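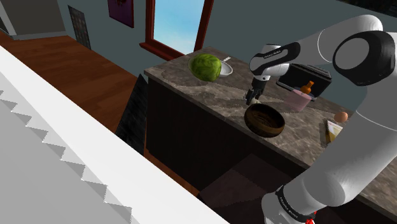
Does throwing away training data ever make a grasping policy better?
It can, if what you throw away is the grasps that only look good at the moment the fingers close.

I have spent most of December on this, in evenings, and my reward is a small pile of plots and a new dislike of round objects. The setup first, for the few people who read this blog for the setup. The simulator is Plivisex, the kitchen comes from the Emenley scene pack, and the policy is the stock one from Tijani with its learning rate nudged, which I mention so that I can blame it later. The task is to pick a thing up off a marble counter. Toddlers manage it, usually with something you didn't want picked up.

I had 852 scripted demonstrations. The script plans a grasp, lowers the gripper, shuts it, and calls the whole thing a success if both sides report contact. That was my definition of success, written by me, late, and I stood by it for much longer than it deserved. Contact is cheap. You can have contact with an object that is on its way to the floor.

So the new filter is dumb and simple. After the fingers close, lift, stop, and keep still for 2 seconds. If the object has turned in the grip past a threshold by the end of that, the demo goes in the bin. Nothing else changes: same network, same number of training steps, same objects.

I tried the threshold at three settings. The loose one did almost nothing. The strict one left so few examples that the policy became a kind of performance artist, hovering over the counter and declining to commit. The middle one worked, in the sense that lifts in my test set stopped ending in slow, sad rotations. I ran it on six seeds and it beat the unfiltered baseline on every one, though on one of them the margin was thin enough that I'd rather you didn't ask.

Most of the improvement is on the awkward shapes. Boxes were fine before and are fine now. The big winner is the sleepy head, a rounded sculpted thing with a pointed tip and puffy eyelids, which I put in the object set as a joke and have now looked at more than I have looked at most of my relatives. 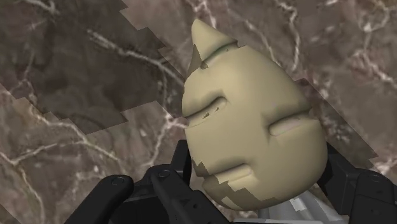 The sleepy head in the gripper, against the marble.

What I can't tell you is whether the filter teaches better grasps or only removes the hard poses from the data — those would give very similar curves. The check is to put the rejected poses back with better grasps attached, and that means writing a better planner, and that means January.

None of this has been near a real arm. There is one at Sturnwood I can book time on, and I will, once the friction numbers in my config stop being the ones I typed in as placeholders.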